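Flusimden Home Help
Kitchens and worktops > Stone

Ring marks on a marble worktop, will they come out?

Posted by pale_larder

We moved into a house in March that has a marble worktop in the kitchen. The sellers told us it was sealed when it was put in but they couldn't say when that was. I have found dull rings near the hob and a longer patch by the sink where I think a lemon was left cut side down. They don't feel sticky and they don't wipe off. I have tried washing up liquid and warm water, and then a cream cleaner, which I stopped using after one go as the area looked worse.

Is this a stain or damage to the stone? I would like to try it myself before paying anyone. A local firm, Vogler, quoted for repolishing the whole run and it was more than we can spend this year. I also have half a bottle of Lasow stone sealer that was left under the sink. Would a fresh coat of that cover the marks?

2 replies

tapwater7

Those are etch marks. Marble is mostly calcium carbonate and anything acidic will eat into the polish: lemon, vinegar, wine, tomato, some bathroom sprays. A stain makes the stone darker or a different colour. An etch leaves it dull or slightly lighter, and you see it best when you crouch down and look along the surface towards a window.

Don't put the sealer on yet. Sealer slows down oil and coloured liquids soaking in, but it does nothing for a surface that has lost its shine, and you may lock dirt in underneath. Leave the cream cleaner alone as well. Most of them have a fine grit in them and that will be why it looked worse.

For light etching you want a marble polishing powder. Get the sort sold for polished marble, as the granite ones are different. The way I did mine:

Wash the area with a drop of plain washing up liquid, rinse it twice and let it dry fully.
Try a spot at the back first, behind the kettle or somewhere like that.
Sprinkle a little powder on, add a few drops of water and rub with a damp white cloth until it turns to a paste.
Keep going for up to 2 minutes, using firm pressure, then wipe off and rinse.
Look at it dry. Repeat if it is better but not finished.

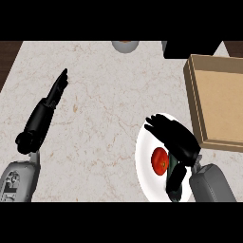 Can I use bicarbonate of soda in place of polishing powder?

It will help draw out an oil stain if you mix it to a thick paste and leave it overnight under cling film. It won't bring the shine back on an etch mark, so for rings like these it is the wrong thing to use.

If the mark catches your fingernail, powder won't be enough. That needs diamond pads, starting coarse and working up to a fine one. The pads can be bought, but it is easy to leave a dip or a patch that is shinier than the rest, and I would pay for that part. Ask Vogler for a price on the bad areas only. I had one length done by a different firm on a call-out charge and it was far less than the first quote.

Once it looks right, put a few drops of water on the stone and leave them for 7 minutes. If they sit there and the stone underneath stays the same colour, you don't need to seal. If it has gone dark, let it dry for a day and then seal. I would throw the old bottle out — you don't know how long it has been open.

germont_gate

Agree with most of the above. We have had marble for years and gave up on keeping it shiny. Ours was honed in the end, so it is matt all over and new marks hardly show. Might be worth asking for a price on that too.

Boards under anything you cut and a tray for the oil and vinegar bottles makes the biggest difference. We also keep a cloth out when cooking — wipe spills straight away and don't leave them until after you've eaten.

Not sure about doing it by hand if there are a lot of rings. I did one the size of a mug and my arm ached.

pale_larder

Thanks both. Fingernail doesn't catch on any of the rings but it does on the sink patch. I will order some powder and try behind the bread bin first, and ask about the sink end separately.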